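Subject: Re: [fovmont-moving] Getting a big bed up a narrow stair
Date: February 5, 2022

> Cametti quoted me 457 to carry a bed up one flight. Is that
> normal, or do I have a trusting face? Also, does the headboard
> come off?

Both, I'd say. Mallet did ours in November for 275 and only swore on the landing. The tall channel-tufted headboard went up by itself, on its side, wrapped in every towel we own.
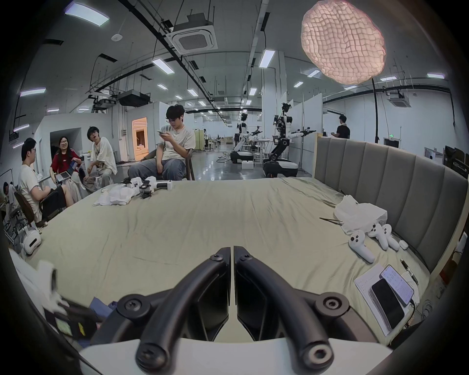
What I'd ask before booking

Do they charge for stairs by the step or by the sigh? Britum wanted an extra 20 for "turns." We have one turn. I asked if it could be rounded down, and the line went quiet.

Measure the landing, then the ceiling over it. The bed now does duty as the upstairs table, VR headset included, so we've got our money's worth.
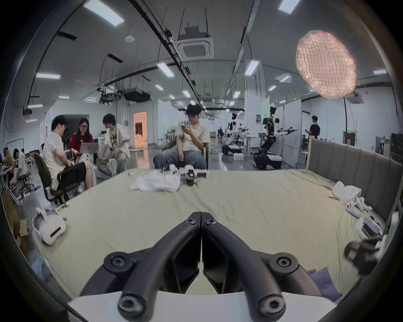
If they still want over 400 after you offer to take the legs off yourself, call Mallet. Bag the bolts and tape the bag to the slats. Mine are somewhere in Fovmont.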